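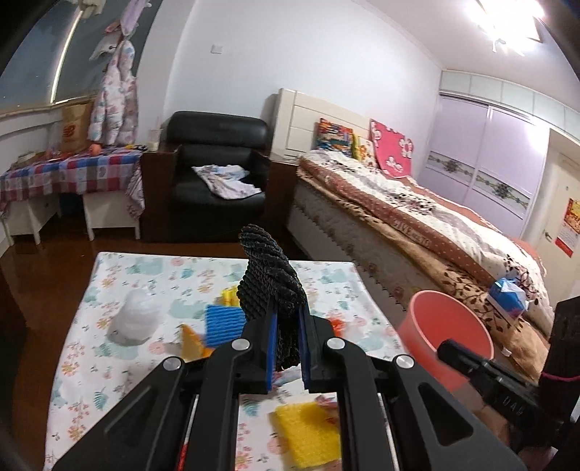 Le salon des collectionneurs de Drodurport a refermé ses portes, et ceux qui ont eu la chance d'y passer un après-midi savent déjà à quel point l'ambiance y était bonne (et les allées, il faut bien le dire, un peu étroites pour tout ce monde). Les organisateurs ont compté 3 819 entrées, leur meilleur résultat depuis la création du rendez-vous, et l'on se réjouit sincèrement pour cette petite équipe qui prépare tout cela dès l'automne, le soir et pendant les vacances.

La grande affaire du salon, vous l'aurez deviné si vous suivez un peu nos pages, était la nouvelle figurine de Wondimu Chala. On l'attendait depuis les premiers croquis montrés en juin, et l'on commençait même à se demander si elle verrait le jour ! Elle s'appelle Mavari, c'est un vieux passeur assis dans sa barque, et elle est tirée à 304 exemplaires numérotés, chacun accompagné d'une petite carte signée. Wondimu était présent les deux jours, avec son thermos de café et sa patience habituelle, et il a pris le temps de bavarder avec tous ceux qui faisaient la queue.

« J'ai recommencé le visage cinq fois, nous a-t-il raconté. Je voulais qu'on sente qu'il a beaucoup ramé, mais qu'il est encore content de vous voir monter à bord. » C'est réussi, à notre avis, et les amateurs qui possèdent déjà ses pièces plus anciennes retrouveront avec plaisir ces mains un peu trop grandes qui sont devenues sa signature.

La fabrication a été confiée à l'atelier Birley, qui avait déjà produit sa série précédente, et la distribution revient à la boutique Fawzy, bien connue des habitués pour le soin qu'elle met dans ses colis. Les exemplaires réservés au salon sont partis dès la première matinée. Pour les autres, la vente ouvrira en ligne le 8 juillet 2022, à midi, avec une limite d'une pièce par personne. Les abonnés à la lettre de la boutique, qui sont maintenant 650, recevront le lien la veille au soir.

Une version peinte à la main est également en préparation, mais Wondimu préfère ne rien promettre quant au calendrier, et on le comprend volontiers. Il nous a simplement glissé que la barque changerait de couleur et que le passeur aurait peut-être un chapeau. Nous en reparlerons dès que nous en saurons davantage, et d'ici là, merci à tous ceux qui sont venus nous saluer au stand, cela nous a fait un plaisir fou !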